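What counts as done?

Hamdia Mersha and I have been rewriting the rules for our tabletop tasks at Birkness, and most of the arguing has been over when an operator may call an attempt finished.

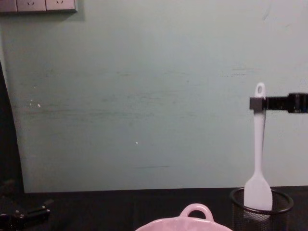

The old rule said a task was complete "when the object is in place." Everyone read that differently. Some operators stopped as soon as the object touched its target. Others let go, backed the arm off and waited. When I went through 100 attempts from October, some 80 had a clear release at the end, and the rest I couldn't score either way.

The new wording is longer but easier to follow. An attempt is done when the gripper has opened, the object is standing or lying without help, and both arms are clear of it. The operator then holds still for 3 seconds before ending the recording. If the object tips over during the hold, the attempt is a failure and gets logged as one.

We also settled a few smaller points. Nobody reaches in to straighten an object while the arms are powered. Utensils are held by the handle. Kitchen items stay out of the way of the second arm unless the task calls for both.

Oddur Nørgaard wanted a rule about retries too — how many before you give up. We left it out for now. I would like to see a month of logs under the new wording first, and Iveta Zeman is still changing the log sheet to add a column for drops.

The draft is two pages. Comments to me or Hamdia, please.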